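Framing and mounting FAQ

Do I need to frame an etching straight away?
It can stay flat in its folder for years. Ignore any shop that says otherwise.

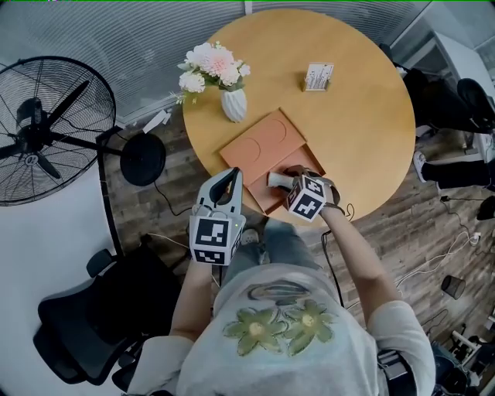
Is "museum glass" worth paying extra for?
Sometimes. At Onholm it adds 27 pounds, mostly for fewer reflections.

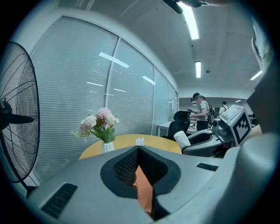

Framing editor, Tulach Prints

I'm wary of "archival" on a label. Ask what the board is made of.

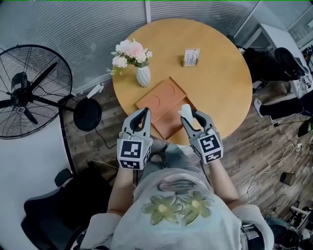 And ask about the tape too – it gets forgotten.

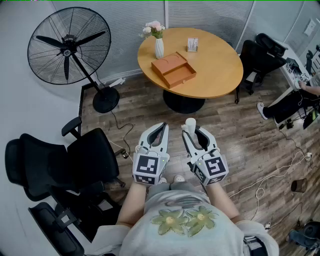 Which frame colour is safest? Pale wood, supposedly. I doubt there is a safe one. A light frame near a light wood table like the round one here may match, or nearly match, and look like a mistake.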